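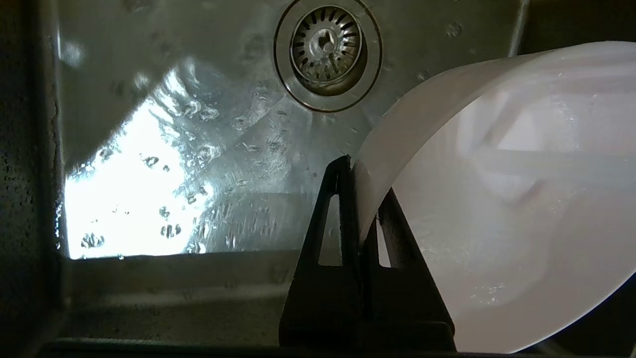 Strainer in, water droplets everywhere. Sink day again.

I moved into my place on Kaijage Street six years ago and the kitchen had a smell. You know the one. I mopped, I bleached, I bought a candle (a big one!) and still, every evening when I started cooking, there it was. It took my neighbor Soledad Gallardo walking in, sniffing once and going straight to the sink to work out where it came from. She pulled out the strainer basket, flipped it over and made a face I still think about.

So this page is about the sink, and then the counter, and then the couple of things in between that I get asked about. None of it is fancy. I've left out anything that needs a special gadget, and I've left out the stuff I tried that made things worse, apart from the cola, which I'll get to.

The strainer basket

Take it out every night. Knock it against the inside of the trash can, rinse it under hot water from the back side so the bits get pushed out the way they came in, and scrub the underside with an old toothbrush and dish soap. The underside is where it all collects. If yours has slots, run the bristles along each slot and not across them. I used to scrub in circles and I'd still find bits of onion skin stuck in there the next day.

Once a week, sit it in a bowl of hot water with a good spoonful of baking soda for half an hour while you do something else. I do mine on Tuesday because that's the night the trash goes out and I'm already in a cleaning mood.

If the rubber stopper on the bottom has gone stiff or has a crack in it, no amount of cleaning will make it hold water. Take the old basket along to the hardware store and hold it up against the new ones. I guessed at the size once and ended up making three trips.

The ring around the drain

Stainless doesn't like being scrubbed against the grain. Look closely and you'll see the fine lines running one way - go with those. A soft sponge, baking soda mixed to a paste, and some patience. For the brown ring that shows up around the drain I lay a paper towel soaked in white vinegar over it for ten minutes, then rinse, then do the paste. Never steel wool! It leaves tiny specks of itself behind, they rust, and then you're convinced your sink is rusting.

And never bleach and vinegar together, not even one after the other without a really good rinse. Please don't do that.

About the cola. My brother-in-law swears by pouring flat cola down a slow drain. I poured in a whole bottle. The drain was just as slow and now it was sticky too.

Drying it off

I resisted this for years because who dries a sink? But our water in Birnton is hard, and every drop you leave on steel dries into a little white circle. Thirty seconds with a cloth at the end of the night and the circles don't get started. If you already have them, it's the vinegar towel again, the same as for the drain ring.

I keep one cloth just for this, hung over the cabinet door handle so it airs out.

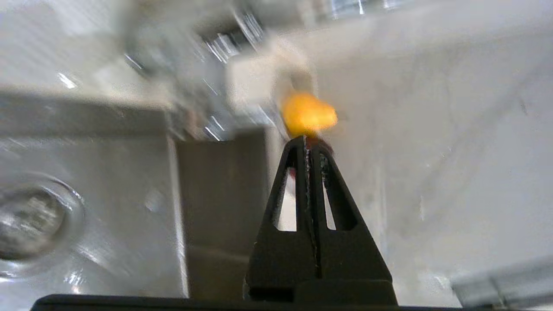
and if you're the kind of person who shoves the damp cloth under the sink in a ball, well, I was too, and that was the other half of my smell. Wash it hot, skip the fabric softener (it leaves a coating that stops the cloth from soaking anything up) and have more of them than you think you need. I have five in rotation. A pack of cheap cotton ones from Modano has lasted me since last November and they've only gotten softer.

Sponges go in the trash sooner than you'd like. I've tried boiling them, microwaving them and running them through the dishwasher, and they come out looking cleaner than they smell.

Counters with a speckle

A speckled counter is a blessing and a curse. It hides crumbs beautifully, right up until you lean on it with your bare arm. What I do is wipe with my hand first. Dry palm, flat on the counter, long sweeps toward the edge with the trash can underneath. Your hand finds the sticky spots your eyes can't see, and then you know where to put the soap.

For those spots, a drop of dish soap in warm water and leave the cloth sitting on them for a minute before you rub. Dried egg needs cool water first, or you'll cook it on. If you don't know what your counter is made of, keep vinegar and lemon off it until you do. Real stone can go dull in patches, and you won't get the shine back with anything from under the sink.
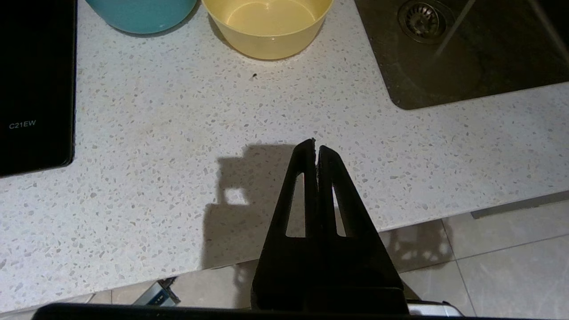
Octavio Mansilla

Where the counter meets the stove is the worst few inches in any kitchen, in my opinion. Everything that boils over heads for that line. I go along it with a wooden toothpick wrapped in one layer of damp cloth, slowly, and then again with a dry bit. An old plastic loyalty card works as well if you have a rim you're scared of scratching.

On black glass, wait until it's fully cold. Wipe with soapy water, then plain water, then buff dry with something that doesn't shed. Streaks are nearly always leftover soap, so if you have streaks, use less of it. I bought a spray from Tastano for this and it was fine, it smelled nice, but I finished the bottle and went back to dish soap.

Mixing bowls, while I'm at it: dry them before stacking. Two bowls put away damp will grip each other like they've been glued. If it has already happened, put cold water in the top one and stand the bottom one in warm water for a few minutes, then twist gently. Don't bang them on the counter.

A reader wrote in about garbage disposals and lemon peel. I don't have a disposal so I can't tell you much, but Soledad does, and she runs ice cubes and coarse salt through hers with the cold tap on. She says peel gets stringy. Next time I'm doing the oven door, including the gap between the two panes of glass, so if you have a trick for that one send it over before I start taking screws out.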